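第四章 扫码枪上柜台(Drernell 无线款)

本章只讲小店柜台用。仓库盘点看第六章。6月2日(星期二)改过一版,旧版里的配对步骤作废,别照着做。

开始之前
盒子里应有:扫码枪、Harju 底座、USB 线、9 V 电源头、一张折页配置码。缺折页的先别急,后台“帮助-打印配置码”能打出来,A4 纸,黑白就行,不要缩放。
收银电脑上先装好 Fenen 收银程序,登录一次,退出。没登录过的账号后面会卡在第7步。
枪第一次用先充满。红灯变绿灯算满。

4.1 接底座
1. 底座放收银机右手边,左撇子放左边。离刷卡机远一点,挨着偶尔会断连。
2. 先插电源头,再插 USB。顺序反了也不会坏,就是灯一直闪黄,拔掉重来。
3. 等底座灯不闪。
4. 把枪放上去,听到“嘀”一声。没声音,把枪拿起来在放一次。
5. 翻开折页,扫“恢复出厂”。
6. 扫“与底座配对”。连响两声=成功。一声长响=失败,回到第4步。
7. 打开 Fenen,进“设备-扫描”,列表里要能看到枪的序列号后几位。看不到,先点刷新,再看账号是不是店长账号。收银员账号没有这个菜单。
8. 点“设为默认”。保存。

注意:一个底座只认一把枪。两把枪要两个底座,USB 分线器也要带供电的那种。
注意:底座背面的小孔是复位,不是耳机孔。真有人插过。

4.2 键盘和语言
中文输入法开着的时候扫码,数字会跑进候选框,或者变成全角。收银界面里锁成英文:
1. Fenen-“设置”-“输入”,勾选“扫描时强制英文”。
2. 扫折页上“后缀:回车”。
3. 随便扫一件商品,光标应自动跳下一行。
不跳行:后缀没写进去,重扫第2步。
跳了两行:后缀写了两遍,扫“清除后缀”,再扫一次“后缀:回车”。
有的店习惯用 Tab 做后缀,老表格要用。可以改,但是收银界面不认 Tab,会停在数量那一栏,然后下一件的条码就进了数量。金额很吓人。别在营业时间试。

4.3 建商品档
能导入就导入,手输太慢。
1. 从 Notetti 后台导出表格,格式选 CSV,编码 UTF-8。
2. 表头别动。列可以空,不能删。
3. 条码那一列,用表格软件打开前先设成“文本”。忘了这步,长条码会变成科学计数,后几位全没了,救不回来,只能重新导出。
4. 单个文件最多 1,000 行,超了请拆开。超出的部分程序不报错,直接不读,所以导完核对一下最后一行。
5. 进 Fenen-“商品”-“导入”,选文件,点“预检”。
6. 预检里标红的是重复条码,标黄的是没价格。黄的可以先放着,红的必须处理。
7. 点“导入”。期间别关窗口。

没条码的散货(散称糖、自己分装的坚果之类)走“自编码”。自编码一律 2 字头,程序自动补校验位。标签打好贴在平整的地方,别贴在袋子折线上。
组合装:整袋一个码,里面小袋各有各的码。两个都建,在“关联”里填好换算数量。只建一个的话,拆开卖库存就对不上了。

4.4 扫描延时和音量
默认延时偏长,排队时嫌慢的改这里。
1. 扫“进入设置”。
2. 扫“同码延时 200 毫秒”。
3. 扫“保存并退出”。
改完以后同一件商品手抖会扫两次,新手收银员建议不改。
音量有三档,扫“音量加”“音量减”。夜里营业的店可以关掉声音,只留震动,扫“静音+震动”。
配置可以存成方案,最多 9 个,在“设备-方案”里起名字。名字别用表情符号,会变成方框,后面就删不掉了,得打客服。

4.5 试扫
正式开张前过一遍。各种包装都挑几件:纸盒、瓶子、软袋、罐头,再挑一件冷柜里的。
1. Fenen 切到“练习模式”,顶栏变灰。不切的话会记进当天流水。
2. 枪口离条码一拳左右,红线横着压过整个条码。
3. 每件扫三次。三次都响就过。
4. 有一次不响的记下来,全部扫完再统一处理。
5. 退出练习模式。顶栏变回蓝色才算退出,看清楚。
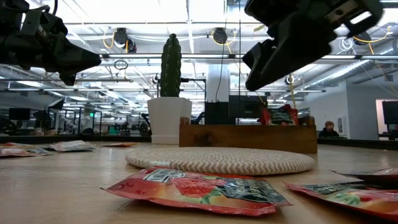
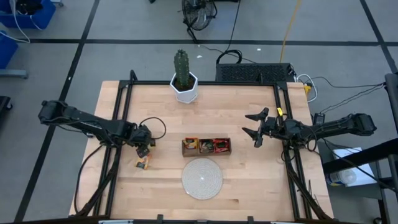 软包装是最容易扫不出来的一类,先排除包装,再怀疑枪。条码面朝上,放平,手指把条码两头轻轻绷开,再扫。第一张图里中间那种红色铝箔小袋,封边是皱的,平放在桌上袋身也不是完全平的,条码如果印在靠封边的地方就要先捋一下。桌面反灯光也要留意,第一张的浅色木纹桌上就能看到顶灯的反光,碰到这种台面枪斜一点打,或者垫张哑光的纸。还是不行,手输条码下面的数字,照常入账,回头在商品档里勾“难扫”,下次收银界面会直接给快捷键。

4.6 常见问题
枪不响,灯也不亮:没电。放回底座,等。
灯亮不响:静音了,扫“音量加”。
响了,电脑没反应:光标不在输入框里。点一下输入框。还没反应,看 4.1 第7步。
扫出来一串乱码:键盘布局不对,扫“美式键盘”。
价格不对:跟枪没关系,查商品档。改完价要点“下发”,不点只在后台生效,柜台还是旧价。
同一个条码跳出两件商品:导入时红的没处理。在“商品-重复项”里合并,保留有库存的那条。
枪拿远了断连:走回来会自动连上,断开期间扫的先存枪里,连上后一次性上传。上传时别关机。
窗口玻璃要擦:用干的软布。酒精可以,少一点。不要用钢丝球,不要用洗洁精泡。

注意:底座和电源头只能室内用。冷柜顶上、水槽边上都不行。
注意:电池鼓了马上停用,别自己拆,寄回。三月以后买的可以直接换新,带小票或者订单截图。

换收银电脑
旧电脑上先“设备-解除绑定”,再拔 USB。已经拔了的,在新电脑上用店长帐号登录,选“强制接管”,等底座灯闪完。方案会跟着账号走,商品档也是,打印机设置不会,要重新弄,见第五章。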